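Subject: Re: [homebuild] Finger pads – ribs tearing at the base
Date: Wednesday, March 11, 2020

Hello all, and thank you for the kind words about the Jodau write-up, which I did not expect anyone to read to the end. I have been meaning to answer this one properly and it has taken me longer than it should have. Quoted below so that people reading on their phones don't have to dig for it:

> I'm on my third set of fingers for the hand-held gripper and
> the ribs keep tearing where they meet the back wall. I print
> them in the soft Plindine filament, 4 perimeters, no infill.
> They last an evening or two and then one rib lets go and the
> rest follow like a zipper. Is it the material, or the shape,
> or am I squeezing too hard? Also, what do you all use as a
> test object? I've been picking up a tennis ball and I don't
> think it tells me much. It always works.

My first guess is the shape, and my second guess is the temperature. When I started on mine in January I had exactly the same zipper, and I blamed the filament for weeks. I bought a second spool, I dried the first spool, I dried the second spool. Then I cut a torn finger lengthwise with a razor blade and could see that the corner where each rib met the wall was dead sharp. I added a small fillet at both ends of every rib, changed nothing else, and that set is still on the tool.

As for temperature, try going up a few degrees and slowing right down. The soft stuff wants to be coaxed. If you can peel the layers apart with a fingernail near the base, no fillet in the world is going to save you. A full finger takes 29 grams the way I print it, so it doesn't hurt too badly to throw one away and start over, although I do still keep the failures in a coffee can because I can't quite part with them.

Are you bolting the finger straight through the soft part? I did at first, and the screw heads slowly pulled themselves in. A rigid insert helps a great deal. Mine is just a flat strip with two holes, slid into a pocket in the base before the last layers go on – you have to pause the print for it, so set an alarm and stay in the room. I have ruined two by going to make a sandwich.
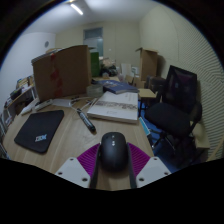
Test objects are a subject I could go on about, and my family will tell you that I do. A tennis ball is a very forgiving thing to pick up, being fuzzy and round and the same from every side, so I'm not surprised it always works for you. You want something with an awkward shape that you know well in your own hand. My favorite at the moment is a plain black computer mouse, taken by its flanks with a finger running up each side, the scroll wheel facing up. The sides curve, the finish is matte, and there's enough body to it that you can feel through the handle whether you have a real hold or are only pinching. After the mouse I'd go on to a marker pen lying at an angle, and then a thick book, which I will admit defeats me most of the time.

On squeezing too hard, I doubt it, but it's easy to find out. I put a kitchen scale between the fingers and closed them the way I normally would, and the most I ever saw was 961 grams. If you're far above that, a softer return spring might be kinder to your ribs and to your wrist too. Mine came out of the Agbeko kit that somebody on this list recommended last year, and I've been very happy with it. I do 60 open-and-close cycles by hand on every new pair before I trust it with anything, usually while the radio is on, and if a rib is going to go it tends to go then.

If you'd like the file with the fillets, write to me off list and I'll send it along. It's drawn for white side plates with the screw holes near the edges, so you may need to move things a little to suit yours. I'd also love to see a picture of one of your torn ones, cut open if you can bear it. And do tell us what nozzle you're using, as I don't think you said.

Warm regards to everyone, and good luck with set number four.

Jokport Homebuild List – list rules – contact the list owner – messages copyright their authors – back to top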